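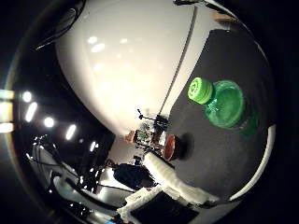
Garra Nestska, quatro meses de uso — nota 2 de 5

Vou escrever isto depressa porque tenho a bancada ocupada e o pessoal do fórum anda a perguntar. Comprei a garra Nestska (a de dedos curvos, casca branca brilhante) em junho, pela Zorkcombe. 605 euros com portes. Montei-a no braço que já tinha, sem dramas, parafusos todos na caixa, manual fininho mas chega.

Primeiro o bom. Dedos bonitos, bem acabados, limpam-se com um pano. Pega em copos pequenos sem apertar de mais. A câmara de pulso é grande angular a sério, apanha meia sala e os candeeiros do tecto todos, e mesmo assim vê-se a mesa. O software instala à primeira no Linux. Em Windows não sei, não experimentei.

Agora o problema.

Garrafas deitadas. Plástico, lisas, daquelas de refrigerante. Em pé, tudo bem. Deitada na mesa, o dedo desce, encosta ao ombro da garrafa, a garrafa rola, e o controlador NÃO percebe. Continua a fechar. Continua a descer. À terceira semana levei com a garra a carregar no tampo com a força toda, motor a assobiar, e nada de paragem automática. Tive de ir ao botão de emergência. Estava a dois passos dele, felizmente. Se estivesse do outro lado da sala não sei como ficava o redutor.

Fiz então um teste como deve ser. 100 tentativas, mesma garrafa, deitada, posição a variar um bocado. Em 40 falhou a pega. Isso ainda aceito, é um objecto chato. O que não aceito: em quatro dessas o limite de força não actuou e tive de cortar eu à mão. Limite configurado, gravado, confirmado no ecrã. Quatro vezes ignorado.

Mandei os logs para o suporte. Respondeu a Ghazala Siddiqui, simpática, rápida, percebeu logo do que eu falava. Explicação dela: o sensor de força lê na base do dedo, e quando o contacto é na parte de fora da curva, muito em cima, a leitura vem baixa. O controlador acha que está no ar. Pediu-me para recalibrar com o dedo na horizontal. Recalibrei. Melhorou a pega, o limite continuou a falhar de vez em quando. Segunda resposta: firmware novo "em preparação". Estou à espera desde então.

Outra coisa, o cabo. O cabo preto fino corre por fora, ao longo do dedo, sem calha nem nada. O Anselmo Alvarado, que tem a mesma garra em Cáceres, já partiu um na zona da dobra. Quando o dele partiu, a garra ficou fechada com a peça lá dentro e a aplicação dizia "OK". Verde e tudo. Para mim isto é mais grave que o preço do cabo — perder o sensor devia parar o braço, ponto final. O meu ainda está inteiro, pus-lhe duas voltas de fita de tecido e deixei mais folga no pulso. Feio mas pronto.

O que faço entretanto, para quem já a tem:

— velocidade de descida a metade quando o objecto está deitado
— altura mínima fixada no controlador do braço, não no da garra
— botão de emergência na mão, com cabo comprido
— ninguém com os dedos na mesa enquanto aquilo mexe, nem para endireitar a garrafa. sobretudo para endireitar a garrafa

A altura mínima foi o que mais ajudou. Desde que a pus não voltou a tocar no tampo. Claro que assim perde as coisas mais baixas, tampas soltas por exemplo nem vale a pena tentar.

Comparação rápida com a Jelletti, que usei antes: mais feia, mais lenta, barulhenta, dedos direitos que riscam tudo. Mas quando batia em alguma coisa parava. Sempre. Vendi-a e estou arrependdio.

Recomendo? Para pegar em copos numa demonstração com alguém ao pé do botão, sim. Para deixar a trabalhar sozinha, não, até sair o firmware. Devolver já não posso, passou o prazo. Se o firmware chegar e resolver o limite de força subo a nota para 4, que a mecânica merece. Quem tiver logs do mesmo erro mande-mos por mensagem, junto tudo no pedido que já está aberto.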